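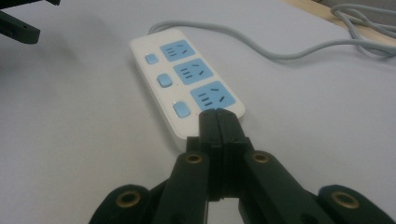 4 min read

Līga Toom had set out 22 chairs for the open day at the Iyengar workshop in Emville, and by mid-morning people were standing behind them. Most had come to see a gripper handle things found in an ordinary house. Toom runs the demonstrations there and has done so since the workshop moved over from Drestton.

"People ask for the big stuff," she said. "They want to see it lift a car door. I show them a power strip."

The strip is white, with three light blue sockets and a blue switch button beside each one. It lies on a white tabletop with its gray cable running off to one side in loops. The gripper has two long fingers that close to a flat, narrow tip, and with the tips together it makes a fairly slim pinch. Toom likes to start with it closed at the near end of the strip and let visitors look before she does anything else.

I asked her what was hard about a power strip.

"The strip is fine. It's a block. You open up, you come down over it, you close," she said. "The cable is what gets you. You move the strip a little and the cable pulls it back, or it swings the far end around. Then the switch you were going for has moved."

The switches are the part that draws questions. Pressing one sounds simple, and a man in the second row said so. Toom invited him up. The gripper she uses for this part of the day is worked by hand, and visitors are allowed to try it. He went for the middle switch, pushed too low, and slid the whole strip across the table. He tried again with more care and got it.

"He did what everybody does," she told me later. "You use your own finger and you feel the button give. With this you feel a lot less. You have to look, and the tips are in the way of what you want to look at."

Her group calls the house-object program Sorley. It began in May with a list of 40 tasks, written by going from room to room and putting down whatever people did with their hands. Some were dropped early. Peeling tape off a roll was one of them, and Toom doesn't miss it. Others were split in two when they took too long to show. Switching a socket on and plugging something into it used to be a single task.

By the time of the open day in July 2023, the group had logged 1,970 attempts. I asked whether most of them had worked.

"I'd have to look that up, and it depends what you call working," she said. "If the plug goes in on the fourth push, did that work? In a house, yes. Your lamp is on. In our log that's three misses and a hit."

She was just as direct about what the demonstration leaves out. The table is plain and the light is even. A power strip at home is usually behind a desk or under a bed, often with every socket taken. Toom said they do run it in worse places, but not with an audience, as it is slow to watch and hard to see from a chair.

A woman who said she taught eighth grade wanted to know how long it would be before something like this could be left alone in a kitchen. Toom said she didn't give dates. The woman asked again in a different way, and Toom laughed and still didn't give one.

"I can tell you what we're doing next month," she said. "After that I'm guessing, same as you."

Next month is plugs. The sockets on the strip have slots for a two-pin plug as well as the angled three-pin kind, and the group wants to try both. A plug has to be turned the right way before it gets anywhere near the slots, and a finger with a flat tip can hold it well or let it pivot, depending on where it takes hold. Toom had a box of old plugs under the table for this, donated by people in the building.

The session ran about an hour. Afterward there was a line to try the gripper, mainly children, and Toom moved the coffee urn to the back of the room to make space for them. One girl spent her turn going after the cable, picking it up and putting it down again. Toom let her have a second turn.

"She wasn't trying to get it right," Toom said. "She was seeing what it did. I could use her here on a regular day."

The workshop plans to hold another open day in Emville, with more chairs. Visitors may bring a small object from home to try on the table, as long as it isn't glass.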